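Vondmont to sort and recycle hard plastics at Cavgate with new grant

Plastics recycler Vondmont has been awarded a grant of €2,480,000 towards a new sorting and washing line at its Cavgate works, and the company hopes to have the first bales going through it by October.

The line is meant for what the trade calls rigid plastics – garden chairs, buckets, crates, storage tubs, old toys and the like – which households in Skekville and the villages round it have until now had to put in with the general rubbish. Once it is running at full tilt it will be able to take in 4000 tonnes a year, and 22 new jobs will come with it, most of them on the sorting floor and a handful in the laboratory and the workshop.

Clodagh Hayes, who runs the Cavgate works, was in great form when the news came through, and said she had been carrying the drawings for the building in the back of her car for so long that the corners had gone soft. "We have had people ringing us for years asking would we take a broken slide or a paddling pool, and we have had to say no to every one of them, very politely," she said. "It will be lovely to be able to say yes for a change, and I think the girls in the office are looking forward to it even more than I am."

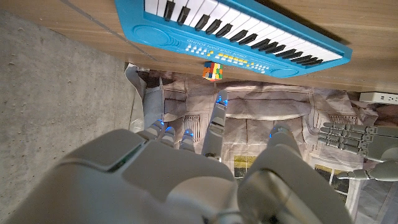 A toy keyboard in bright blue plastic, with the words "Craft your own sound" on its control strip.

Electrical toys will still need to go to the electrical bay at the civic amenity site, batteries out first if you can manage it, and Vondmont asks that people keep to this even after the new line opens.

The building work has gone to Ó Ceallaigh, the Skekville contractors who put up the present bale store, and they expect to be on site within weeks of the last papers being signed. The old loading shed will come down to make room, and lorries will use the north gate while that is going on, so there should be less traffic past the school than there is at the moment.

Ciarán Breathnach, the project engineer, said the washing side of the plant would clean and use again 93 per cent of its own water. The plastic itself will be shredded, washed and melted into pellets, and two pipe makers have already asked for samples.

Neighbours have had their say too. Aisling Ó Riain, whose family farms the land behind the works, said she was glad of the jobs but would be keeping an ear out for the shredder – her father Ultan can hear a gate left open from two fields away, she added, so the company needn't think it would get anything past him.

Plans of the new line can be looked at in the works reception between 10 am and 4 pm, and Mortimer Iwasaki in the Vondmont office will be happy to take questions or post out a copy to anyone who can't get in.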